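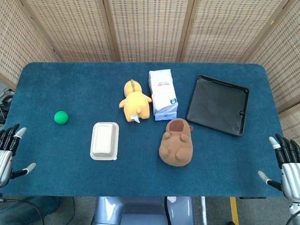
Wednesday, after dinner. The question for this week was whether clearing a table counts as one chore or several. I have been treating it as one, and I think that is where my estimates go wrong. A person clearing up after children and a takeout meal makes a string of small decisions without noticing: trash, toy shelf, sink, fridge. The hands are the part everyone looks at, and the hands are decent now. The black fingers articulate at the joints and the thumb comes across far enough to oppose them. What I keep going back to is the variety on the felt. A molded pulp food container with a raised lid wants a light grip, wide, on the rim. The capybara on its back can be pinched almost anywhere. The black tray is shallow, set at an angle, and has to be taken by an edge. A ball will leave if you touch it wrong. Four grips before any question of where the things belong.

Reread the Hestden notes this morning. They report 3,292 pick attempts and sort them by object, with a separate column for what they call "soft" items. I would have liked a column for "next to something else." A carton lying on its side beside a plush toy is a different problem from a carton alone, and my guess is that half of the failures filed under "carton" belong to the neighbor. Wrote to Thaddeus Mahmoud to ask whether the layouts were kept. He answered inside the hour that they were kept, but under the old naming, and that I was welcome to sort them out myself. I may.

My own figures, for comparison. I cleared our dining table after supper with a kitchen timer running: 45 seconds, including one trip to the trash and a wipe. I was not hurrying. I dropped a spoon and picked it up, and I would not have remembered the spoon if I had not been keeping notes. Recovery is cheap for a person. For the machines I have read up on, a dropped item often means a new look at the whole table and a new plan, and sometimes a human walking over.

Shop floor is a separate case and I should stop mixing the two in these pages. Skavwood runs 2 shifts on a packing line where the parts arrive in the same tray, the same way up, all day. Automation does that well and has for years. Burnus tried to move a similar cell to returns, where customers send back whatever they like in whatever bag they have, and went back to people at the bench in November. Returns are closer to a kitchen than to a factory. Afridi claims otherwise in the brochure but gives no rate for mixed bins, so I have left that line of my table blank.

Current position, to be checked against the layouts if I get through them:

Picking up a single known object from a clear surface: yes.
Picking up mixed objects, hard and soft, with space between them: mostly, slowly.
Same, piled up: no, unless someone stays in the room.
Deciding whether a takeout container is trash or tomorrow's lunch: no. My family gets this wrong too.

I gave the whole chore a 3 out of ten in the margin and have not changed it. Thaddeus would say five. He counts the grip as most of the work, and I count it as the start.

To do: ask for the key to the old layout names. Replace timer battery. Redo the dining table test with the dishes stacked, and write down where each thing went as well as how long it took.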